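Semthorpe Residents' Newsletter

Tue 20 October

Do you really need to replace it? Notes on the great appliance upgrade

A leaflet came through every door in Semthorpe last month. You probably still have it under a magnet on the fridge. It says that your kitchen is costing you money, that anything over a few years old is "tired", and that for one weekend only the Porkeo showroom on the bypass will take your old machines off your hands and put you on the road to savings. There is a picture of a family laughing at a dishwasher.

I went along. I am the sort of person who reads leaflets, and I wanted to know how the sums were done.

The sums were done on a tablet. You tell the salesman what you own and how old it is, he taps for a while, and a green number appears with a pound sign in front of it. Mine said I would save 43 pounds a year by changing my fridge-freezer. When I asked what it was being compared with, he said "an older model". When I asked which older model, he said the system worked that out. I asked if the system knew that my fridge stands in an unheated back kitchen and he offered me a coffee.

Now, 43 pounds is 43 pounds, and I wouldn't say no to it. But the fridge-freezer he wanted me to have was 1108 pounds with delivery. I did that one on the back of the leaflet while I drank the coffee. It comes to more than 25 years before I am a penny better off, and that is if the green number is right and if the new fridge lives that long. The guarantee on it was two years. You could pay for five, at extra cost, which pushes the happy day further off still.

I put this to him quite politely. He said most customers don't look at it that way, and I am sure he was telling the truth.

Let me be fair before the letters start. Some old appliances do eat electricity. A chest freezer that has been humming in the garage for decades with a split seal is worth worrying about. A tumble dryer of the old vented kind, run every day for a family of five, is worth worrying about too. If something is broken past mending then of course you need another one, and you may as well buy one that doesn't cost much to run. My quarrel is with the idea that age by itself is a fault, and that a thing which does its job every day should be got rid of on the say-so of a tablet.

Take the things that are only on for a few minutes at a time. A toaster, a kettle, a microwave. They pull a lot of power while they are going and then they stop. The Porkeo leaflet has a whole page on kettles, with one that glows blue and keeps the water at the right heat for green tea. Keeping water hot when you are not drinking it uses electricity. I don't see how that can be sold to anybody under the heading "Save", but there it was.

It was the same with the microwaves. The new ones have an app. I asked what the app did and was told it could let me know when my food was ready. So does the bell. 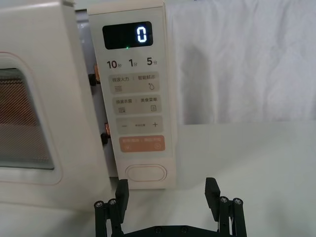 Words by the Newsletter Editor, Home and Money pages

What you want from a microwave is that the door shuts properly, the buttons do what they say and the food comes out hot. If the door doesn't close as it should, or the seal is damaged, stop using it, and don't let anybody talk you into opening up the case at home. They are one of the few kitchen machines I would never poke about inside, even unplugged. Otherwise, wipe it out now and then and carry on. A cream one from years back heats soup at least as well as a black glass one with a picture of a chicken on it.

Then there is the matter of the old machines being "taken off your hands". I asked where they went. Recycled, I was told. All of it? As much as possible. How much was possible? He would have to come back to me. He hasn't yet, and when he does I will print it.

I have no proof that anything bad happens to them. I would just like somebody to be able to say where a working cooker ends up after it has been carried out of a house in Semthorpe, given that the leaflet uses the word "green" on every side. Making a new machine takes metal and plastic and power, and then it has to be shipped here in a box full of foam. None of that goes into the number on the tablet. I asked that too. By this time there was a queue behind me.

The other offer doing the rounds is the Unoron plug. Several of you have written in about it. It is a small white block you put in any socket, and it is said to "smooth" your electricity and take 20 per cent off the bill. You don't connect it to anything. It has a light on it.

I am not an electrician. But an ordinary home is billed for the energy it uses, and a block that sits in a spare socket doesn't make the oven use any less of it. The light, meanwhile, has to be powered by something. I looked for a test by anyone who was not also selling the plug and couldn't find one. What I did find was a page of happy customers, two of whom had used exactly the same sentence, down to the same spelling mistake. If you have bought one and your bill went down, I would like to see both bills, and I would like to know what the weather was doing in between. A bill that drops between winter and April has usually dropped for a simple reason.

If you bought it online or over the phone and changed your mind quickly, you may well be able to send it back. Check the paperwork for the date you ordered, and write to them so there is a record of it. If a seller claims you can't return it, ask Citizens Advice before you take their word.

So what is worth doing? Very dull things, I'm afraid, and none of them comes with a showroom.

Find out what your machines use before you listen to anyone else's guess. A plug-in meter costs little and some libraries lend them. Ours has one, kept behind the desk, and you have to ask for it by name – it is called an energy monitor and the box is marked Stanciu. Leave it on the fridge for a full week, as a fridge switches on and off all day and an hour's reading tells you nothing. Write the number down. Multiply by 52 and by what you pay per unit. That is your real figure, and you can take it to the showroom and see how the tablet likes it.

I did mine after the visit. I won't bore you with every line, but if the new fridge used no electricity at all I would save a good deal, and if it used what its own label says, I would save a bit over half of what I was promised. I have sent the working to Porkeo and asked for theirs.

Clean the dust off the back of the fridge, if you can reach it. Check the door seals by shutting a bit of paper in them and giving it a tug. Defrost the freezer when the ice gets thick. Fill the kettle with what you are going to drink. Hang the washing out when it's dry and don't run the dryer for two shirts. You knew all this. So did your mother, and she never had to sign a credit agreement for it.

On that subject, please read the credit agreement. The showroom offer is "nothing to pay for a year", which sounds very kind. The small print at the foot of the page says that if the whole sum isn't cleared by the end of that year, interest is added from the day you bought it. From the day you bought it, mind, and at a rate that I had to find my glasses for. There is nothing hidden about this. It is printed there in pale grey on slightly paler grey.

If your machine has stopped working, try a repair before you give up on it. Look in the manual first, then check the fuse and the filter. A washing machine that won't drain is very often a sock. I have been quoted 100 pounds for a call-out on a dishwasher, and the fault was a lemon pip, so do have a look yourself with the power off before you pick up the phone. Anything to do with gas, leave alone and ring someone registered.

I should say that two readers have told me they are delighted with what they bought at the weekend event. One has a new oven and says it is much quieter. The other has a fridge with a drawer just for cheese. I am pleased for them both. Wanting a new fridge is a perfectly good reason to buy a new fridge. I only ask that we don't call it an investment.

Porkeo were asked for a comment on all the above and sent me a voucher for ten per cent off small appliances. It runs out at the end of the month and excludes kettles.

Letters on this or anything else to the usual box by the library door. Please write your address on the back if you would like a reply, and don't send original bills, copies are fine.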